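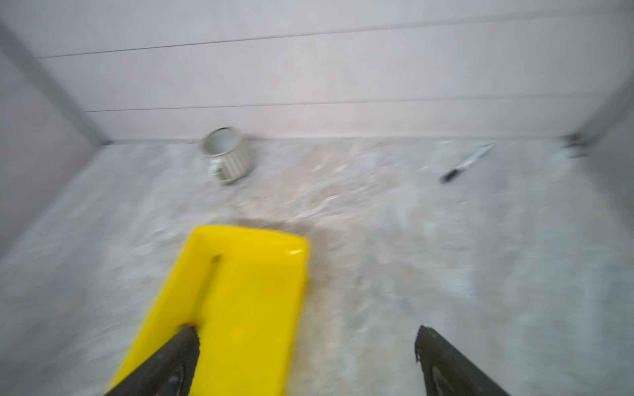
Bright yellow plastic, easy to spot against a pale floor.

ONCOMBE OPENS SIGN-UPS FOR ITS "ONE TRAY" DESK TIDY MONTH

I have a confession to make before I get to the news. For years I kept my screwdriver in the same drawer as my pens, my tape, my spare keys and a mug I didn't like enough to drink from. Every small job started with ten minutes of digging! So when we at Oncombe sat down to plan our January program, I knew what I wanted it to be about.

One Tray is a free, month-long tidy for people with a messy desk, workbench or kitchen counter. You pick one shallow tray, you clear it out completely, and you set it in the middle of the surface you use most. Then you bring back only the things you reach for in a normal week - a marker, a screwdriver, whatever it is for you - and find another home for the rest. 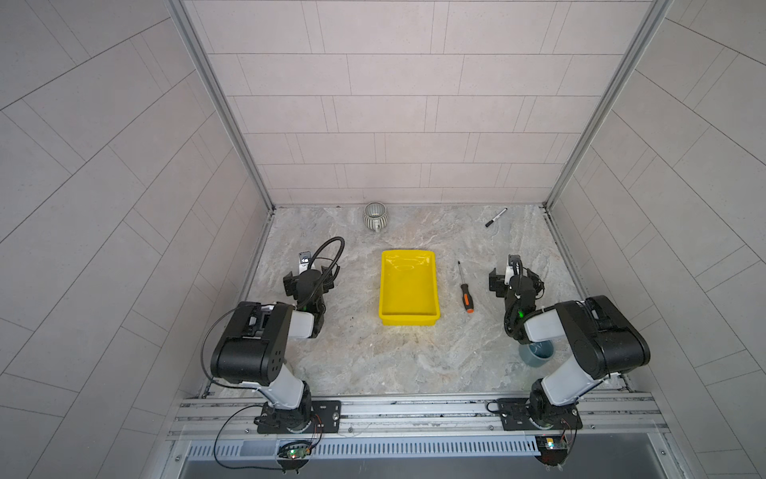 We tried it out last year with 79 households in Clalenance, and I was one of them (I lasted the whole month, thank you very much). People told us the hardest bit was the mugs. They pile up on every flat surface in the house, and they get used for pens, screws and old batteries, and then you can't find a clean one for your coffee. So this time mugs and cups get their own week, with a printed sheet on sorting the drinking ones from the storage ones.

The other thing we heard a lot about was tools. I still say the screwdriver belongs in the tray, right where your hand goes, but we don't all agree on that in the office.

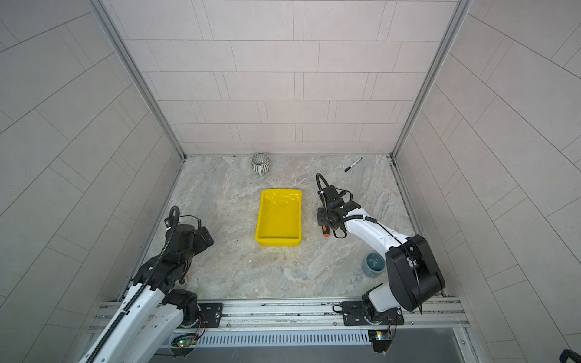 Lenka Charvát would sooner see it lie next to the tray, handle toward you, and keep the tray for small bits that roll away. She has a point about the small bits, and both ways are in the guide, so take your pick.

Sign-ups are open now at the Oncombe front desk and at the Štěpánek hardware counter in Clalenance. We have room for more than 2000 people this time, and the first 40 to sign up in person get a seat at our Wednesday evening workshop, where Mutua Mugo will go through the guide week by week and take questions. Bring a photo of your worst drawer if you're feeling brave - I'll be bringing mine. 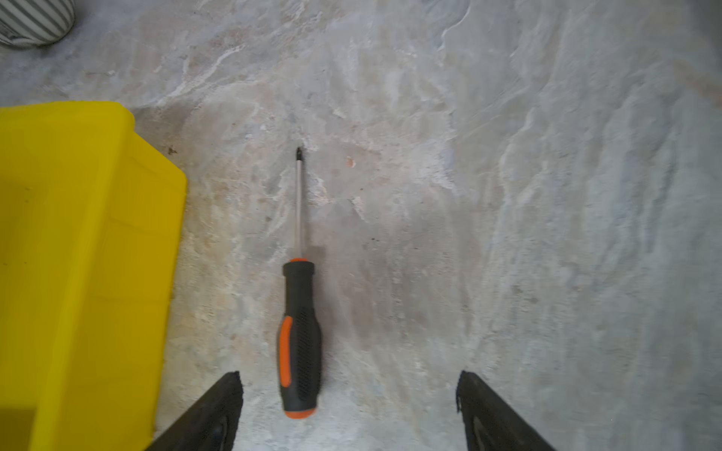

Phillips screwdriver with a black and orange handle, next to a yellow bin.

For the printed guide or to set up an interview, ask for the One Tray team at Oncombe.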